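**Sim gripper jams itself into the corner, what am I missing?**
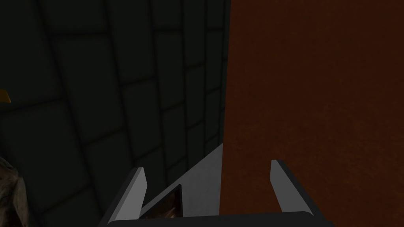

*Render: own work, Cutarlow workshop sim, Oct 1, 2018*

Hi all! I'm building a little arm in our shared workshop and testing it in simulation first. Fingers open fine, but it keeps ending up nose-first where the grey tiles meet that rusty brown panel, holding nothing. Step limit is 1540. Any ideas?

**Answer 1** (accepted)

Had this with my Jilis arm! Check your target is in the base frame and not the wrist one. Mine was wrong for weeks (all of August, argh). Then pull your reach limit in to 460 mm and add a 20 mm margin on the walls.

**Answer 2**

more light, looks dim in there

**Answer 3**

Try another seed? 3796 works for me, no idea why.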